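Reading time: 4 minutes

Hovow Two-Arm Cable Handling Bench
Demonstrations at the Premamley showroom

The Hovow bench is supplied by Fleltberg to workshops, colleges and small assembly firms that handle leads, plugs and short lengths of cable. It has been on permanent display at Premamley since December and may be seen at work by appointment or on any published open day. Visitors are asked to read the notes on this page before they book.

What is supplied

The standard bench comprises two arms, a gripper for each arm, a plain white work surface and the control cabinet. The cabinet stands beneath the work surface and requires a single mains supply. Delivery to sites on the ground floor is included in the price. Sites on upper floors are quoted for separately, and the firm will need the dimensions of any lift before the quotation is issued.

The bench is offered under order code 303. Customers who already own an earlier Hovow bench should quote the code shown on their original invoice, as the fixing points differ.

What the demonstration covers

Each session begins with a short safety talk, after which the operator runs the arms slowly over the work surface and then sets them to a cable task. Cable is a demanding material for any automatic system – it bends, springs back and seldom lies in the same place twice – and visitors should expect some attempts to fail. The operator does not hide these. A failed attempt is repeated, and the reasons are discussed with the group before the next one is started.

Visitors may bring leads of their own. These should be clean, undamaged and disconnected from any equipment, and they should be handed to the operator before the session starts. The firm cannot undertake to try every lead on the day. Where a lead is unsuitable, a written note will be sent to the visitor afterwards.

Open day arrangements

The next open day at Premamley is Apr 15, 2023. Groups are limited to 15 visitors and must include at least one adult for every 4 students. Sessions are held in the Doherty Room, on the same level as the main entrance. Visitors remain behind the marked line while the arms are powered, and bags and coats are to be left on the racks provided.

Photography is permitted without flash. Prices are not discussed during the session, but a member of the sales office is available afterwards in the adjoining room.
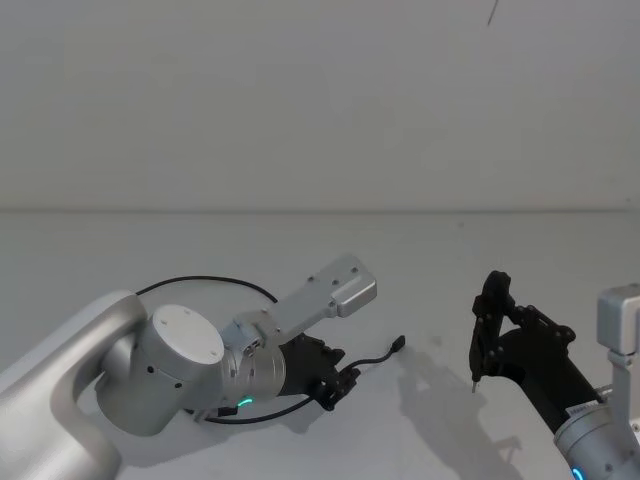

The Hovow bench at Premamley, with a small black plug on the table between the two grippers.

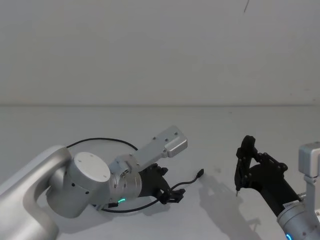

Wemberry, who attended an earlier session, wrote to ask whether the bench could be taught a new lead without a visit from the supplier, and added that the slow first run had been the most useful part of the morning and might well be made longer. The operating course, which lasts 2 days, includes the setting up of new leads, and places on it may be reserved when the bench is ordered.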